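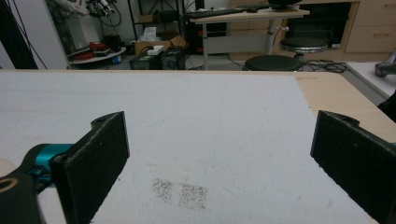 ## 3. Comparison of finger pads

The aim of this part of the project was to compare two finger pads on the hand-held gripper before fitting either of them to the Ueda arm. Pad A is a flat plate with foam glued to the inner face. Pad B is the same plate with a thin silicone skin. Both use the same bracket, so changing them takes one screw per finger and the camera mount is left alone.

### 3.1 Method

Fine granules were set out in two small patches side by side on a white foam board. The task was to close the fingers at the board surface and push one patch towards the other without lifting the tool. Each pad was used for 12 runs by the same operator. Video and finger opening were logged with Anach, our recording script, and a run was stopped if the fingers lost contact with the board.

The board was chosen for contrast — dark granules are hard to pick out on a wooden table top. It does scuff, and scratch lines can be mistaken for thin trails of material when the threshold is set too low. We masked these by hand in the Trallham runs and by subtracting a blank image in the Grarnley runs. The second method was quicker and we would use it again.

### 3.2 Results

Pad A kept better contact with the board. The foam gave slightly at the lower edge, which closed the gap when the tool was tilted. Pad B left a thin line of granules behind on most runs, and 2 runs were stopped early when the skin caught on the surface.

Pad A was harder to clean. Fine material stayed in the foam and dropped out during later runs, so the patch area measured at the end was sometimes larger than at the start. The affected runs are marked in the log.

### 3.3 Limits

Force was not measured. The finger opening is read from a motor encoder with 2000 counts per turn, and play in the linkage was not corrected for. Pad wear was not studied.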